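Personal Insurance Basics
Unit 4 handout: Contents coverage and the household inventory
Instructor: Auður Frandsen
Clalier Adult Learning, Pallham campus

Read this before the session and bring it with you. We will use the worksheet on the last page, so you will also need a pen and a calculator (your phone is fine).

What contents coverage pays for

A homeowners or renters policy usually has a section for personal property. It covers the things you own and keep in the home: furniture, clothes, dishes, tools, electronics. It does not cover the building. If you rent, the landlord's policy covers the building and yours covers what is inside your unit.

Most policies cover personal property against a list of named causes, such as fire, theft, and some kinds of water damage. Flood is normally left out. Read the list in your own policy. Students often find they have been guessing.

Replacement cost and actual cash value

These two terms come up in every claim, and you need to know which one your policy uses.

Replacement cost: the insurer pays what it costs to buy the same kind of item new today.

Actual cash value: the insurer pays the replacement cost minus depreciation. An older item is worth less, so the check is smaller.

Many replacement cost policies pay in two steps. You get the actual cash value first, and the rest after you have bought the item and sent in the receipt. The second part has a deadline. Write it down when you open the claim.

The deductible

The deductible comes off the claim once, not once per item. In the Overgaard case, which we will go through in class, a kitchen fire destroyed covered property worth $2,000. The final payment was $1,810. Work out the deductible before you come. Then think about whether the family would have filed if the loss had been only $56 more than the deductible.

Making the inventory

An inventory is a list of what you own, with enough detail that a stranger could price it. Go room by room. For each item put down what it is, the brand, when you got it, and what you paid if you know. Photos help a great deal, and so does a slow video with you talking over it. 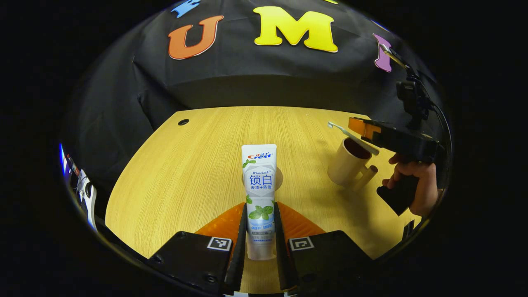
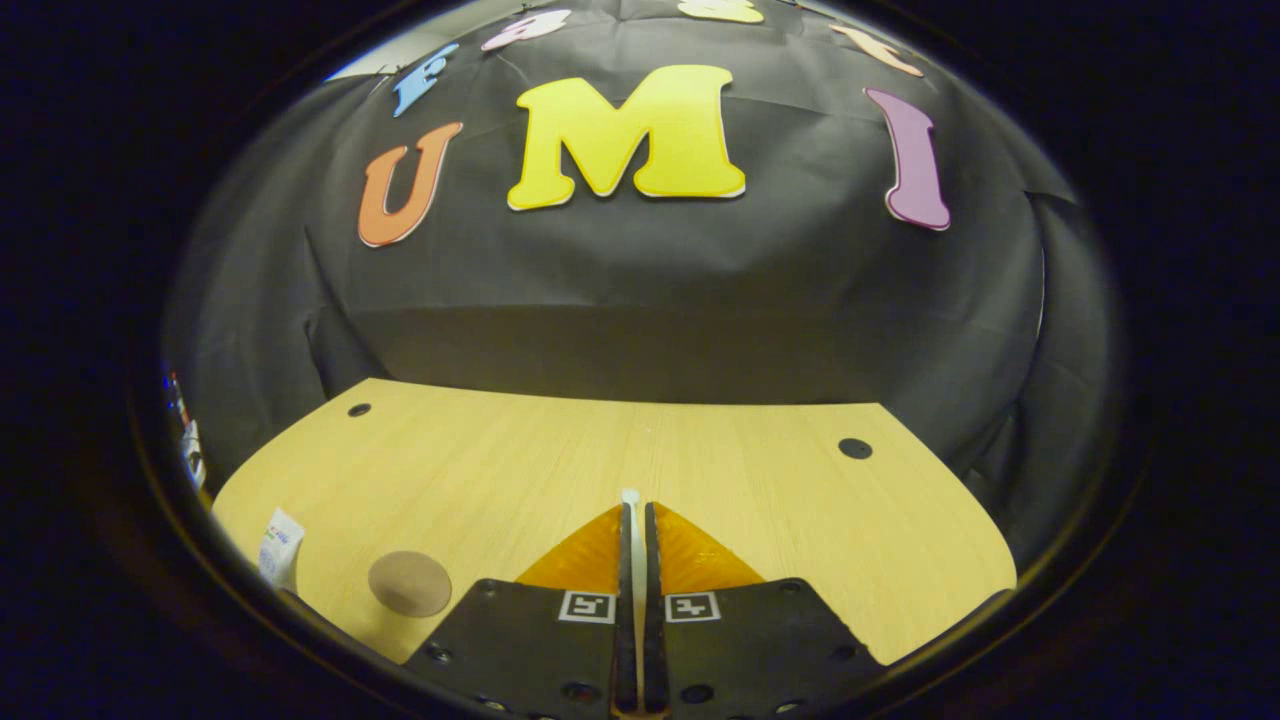

Small household goods are the part people skip. No one thinks of the bathroom cabinet as property, but after a total loss you have to fill it again, and the cost adds up. Be as plain as you can in the description column. The tube in the first picture could go down as "toothpaste, Crest, one tube," and that is enough. Adjusters will accept grouped entries for cheap items, such as "cleaning supplies, under sink," as long as the group makes sense and the total is believable. Save the longer descriptions for things with a model number or a serial number.

Keep a copy of the list outside the home. Email it to yourself or leave it with a relative. A list that burns with the house is no use to you.

Limits on certain items

Even with a high overall limit, most policies cap what they pay for certain classes of property. Look for these in your policy:

Jewelry and watches
Cash
Firearms
Silverware
Business property kept at home

If you own something worth more than the cap, ask about scheduling it. A scheduled item is listed by name on the policy, usually with an appraisal, and it often has no deductible. You pay extra premium for this.

Common mistakes

Throwing damaged goods away before the adjuster has seen them. If they are a health hazard, photograph them first and keep a sample - a piece of the carpet, for instance.

Waiting to report. The policy says "prompt notice." Call as soon as everyone is safe.

Guessing high. Padding a claim is fraud, and it can void the whole claim, including the honest part.

For next time

Fill in the worksheet for one room of your home. List at least 9 items and mark each one as single or grouped. Read the Clistley renters form in your packet, personal property section only, and underline every dollar limit you find. In November we move on to liability coverage, and you will need the same form again, so please don't throw it out.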